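Questions I keep getting about laundry baskets
*Updated Sep 13, 2018*

I sell household stuff through my little shop, Stellow, and most of my email is laundry. So I put the usual ones in one spot.

**Which basket do you use at home?**
A Flandis. It's the low rectangular one with the rounded corners, and I've had mine since February of last year. I wanted the tall Sirkus first, but my arms are short and I got sick of diving in after socks.

**Can I wash the basket itself?**
Wipe it, please don't machine wash it! I use a damp cloth with a drop of dish soap, then leave it upside down on the rack overnight. A reader put her Pap hamper through a spin cycle and it came out shaped like a hat.

**How much should I put in one?**
I stop when the clothes reach the rim. If I pile it higher I drop things on the stairs, every time. For our house that means 2 baskets for a normal week and 4 if anyone's been camping.

**Do I need a lined one?**
Only if you carry delicates. Woven sides can catch on lace and thin knits - I toss those in a mesh bag first and the problem goes away.

**What's the easiest way to load a front loader?**
Get the basket right up to the door, as close as it'll go, and tip it. I used to stand back and carry armfuls across, and I'd find a trail of underwear behind me. Open the door all the way before you pick anything up (I still forget this one). Then run your hand around the inside of the basket, and check the rim too, because one thing always hangs on.

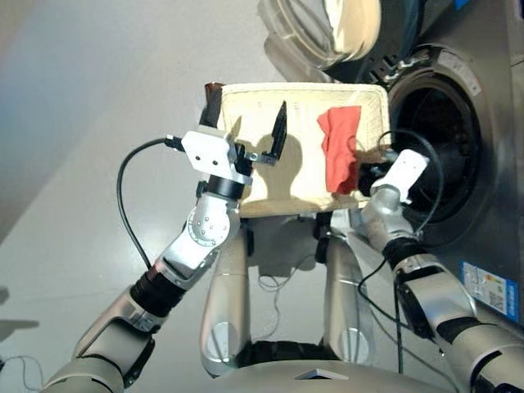
*Cream woven basket up at the open drum, red-orange cloth hanging over the side.*

**Will a bright red thing ruin the rest?**
It might, the first few times. I wash new reds and oranges alone, in cold, until the water looks clear. After that mine go in with the darks.

**Do you ship the baskets?**
Yes, the Flandis and the Pap both. Shipping is free over 70 dollars. The Sirkus is pickup only until I find a box that fits it.

**Can I return one I've used?**
If it's clean and you've had it less than 100 days, sure. Email me first so I know it's coming.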